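Goodall vine-print table cover, 7 weeks in
Stuart Kettle, Saturday

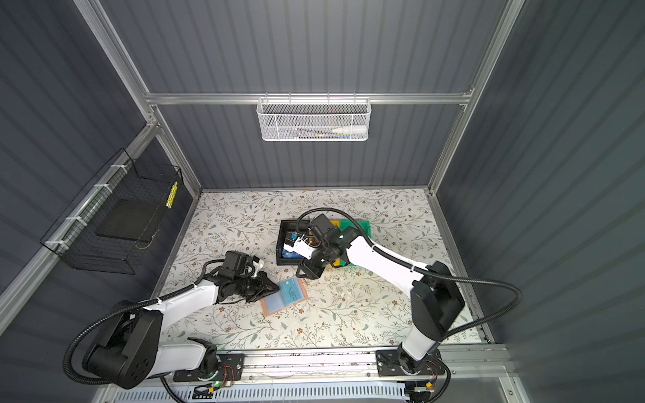
I bought the Goodall to cover a scratched work table, and it has held up well. It lies flat and the corners stay down. The cream background with gray-green vines and small brown flowers is busy enough to hide crumbs -- but a black tray or a green pad is still easy to spot on it. Pen marks took two tries to get off. My old Astton cover slid more and cost 18 dollars less. I'd buy the Goodall again, one size longer.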